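Aus den Fachgruppen

Besuch bei Rorkulis: Manipulation mit Kleinteilen im offenen Versuchsbetrieb

Am 30. August 2024 war die Fachgruppe Handhabungstechnik zu Gast im Technikum Bettencourt, in dem Rorkulis seine Versuchsstände für lernende Manipulation betreibt. Der Besuch war als Vorführung im laufenden Betrieb angelegt. Einen einführenden Vortrag gab es nur in Kurzform, danach verteilten sich die Teilnehmenden auf die Stände. Gruppengröße: 30 Personen, aufgeteilt auf 3 Durchgänge.

Im Mittelpunkt stand die Aufgabe „Sandwich“. Als Werkstücke dienen Lebensmittelattrappen: Brotscheiben, Käse, Tomate, Salat, Frikadelle. Bereitgestellt werden sie auf einem runden weißen Tablett mit sternförmig verlaufenden Stegen, die Zielablage ist ein runder Teller. Die Attrappen sind flach und in der Form sehr unterschiedlich. Für einen Parallelgreifer ist vor allem die Käsescheibe unangenehm, denn sie bietet seitlich kaum Angriffsfläche, und ein zu tief angesetzter Finger läuft auf den Steg auf.

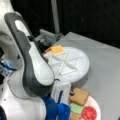

Steuerung und Datenweg

Die Bewegungen werden über die hauseigene Software Clisomine geplant und protokolliert. Sie erhält Bilder aus einer festen Kamera am Tischrand und aus Kameras, die am Arm mitfahren, dazu Gelenkwinkel und Greiferöffnung. Ausgegeben wird eine kurze Folge von Sollpositionen, die nach teilweiser Abarbeitung verworfen und neu berechnet wird. Die Gastgeber legten Wert auf die Feststellung, dass keine CAD-Modelle der Werkstücke hinterlegt sind.

Der Trainingsbestand für die Sandwichaufgabe umfasst nach Auskunft des Hauses 2.000 Durchläufe, sämtlich durch Fernführung eines Bedieners entstanden. Abgebrochene Läufe werden nicht gelöscht, sondern gekennzeichnet und getrennt geführt. Ob sie später in das Training einfließen, war zum Zeitpunkt des Besuchs noch offen.

Ausführlich diskutiert wurde die Perspektive der mitfahrenden Kameras. Der Abstand zum Objekt ist klein, der Bildausschnitt entsprechend eng. Von einem Teller bleibt dann unter Umständen nur ein Stück des geriffelten Randes, und dünne Drähte eines Gestells laufen quer durch das Bild. Die Lageschätzung stützt sich in solchen Phasen stärker auf die feste Kamera. 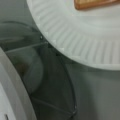

Wie wird verhindert, dass der Greifer dünne Teile beschädigt?
Der Schließvorgang wird über den Motorstrom begrenzt. Beim Überschreiten der Schwelle hält der Greifer die Position und meldet Kontakt. Die Schwelle wird je Aufgabe eingestellt, eine automatische Anpassung an einzelne Werkstücke ist bisher nicht vorgesehen.

Greifer und Wechselfinger

Die Finger werden im Haus gefertigt und tragen die Projektbezeichnung Nudenik. Für die Auslegung wurden 9 Geometrien verglichen. Kriterien waren die Steifigkeit quer zur Greifrichtung, die Sichtbarkeit der Fingerspitze im Kamerabild und der Zeitaufwand beim Wechsel. Breite Finger erwiesen sich bei gewölbten Teilen als gutmütig, verdecken aber einen erheblichen Teil des Bildes. Schmale Spitzen lassen sich genauer ansetzen und verlangen eine sauberere Anfahrt.

Zum Abrieb der Kontaktflächen lagen noch keine belastbaren Werte vor. Ein Prüfprotokoll ist in Arbeit und soll der Fachgruppe nach Freigabe zugehen. Aus dem Kreis der Teilnehmenden kam der Hinweis, Temperatur und Reinigungszustand der Finger mitzuschreiben.
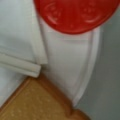

Greiferfinger unter einem roten Deckel, Blick einer am Arm mitgeführten Kamera.

Ablauf an der Sandwichstation

Der Tisch ist matt hellgrau, der Hintergrund schwarz. Reflexe auf der Tischfläche hatten in einem früheren Aufbau zu Fehlern bei der Segmentierung heller Teile geführt. Weiße Ablagen auf hellem Grund bleiben ein Kompromiss, der über die Beleuchtung abgefangen wird.

Vor jedem Lauf werden die Zutaten in den Fächern des Tabletts verteilt. Feste Plätze gibt es nicht, einzelne Teile dürfen über den Rand hinausragen. Begonnen wird mit einer Brotscheibe auf dem Teller, die Reihenfolge der Beläge gibt der Bediener vor. Zwischen zwei Griffen fährt der Arm mit geöffneten Fingern über die freie Tischfläche zwischen Teller und Tablett.

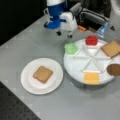 Aus dieser Stellung sind beide Ablagen auf kurzem Weg erreichbar, und die feste Kamera hat freie Sicht auf die Zutaten. Der Nachteil liegt in der zusätzlichen Taktzeit. Rorkulis nimmt sie in Kauf und will die Zwischenstellung erst entfallen lassen, wenn die Lageschätzung auch bei teilweiser Verdeckung stabil arbeitet.

Als schwierigster Schritt gilt die obere Brotscheibe. Sie wird auf einen Stapel gelegt, dessen Höhe von der Lage der vorherigen Teile abhängt. Clisomine führt dafür keine eigene Höhenmessung durch. Der Arm senkt sich ab, bis Kontakt gemeldet wird, und öffnet dann.

Ein Folgetermin im Technikum Bettencourt ist für Dezember vorgesehen. Thema wird die Übertragung trainierter Abläufe auf einen zweiten Armtyp sein. Mitglieder der Fachgruppe erhalten die Anmeldeunterlagen mit der nächsten Ausgabe, Fragen zur Datenstruktur können vorab über die Geschäftsstelle eingereicht werden.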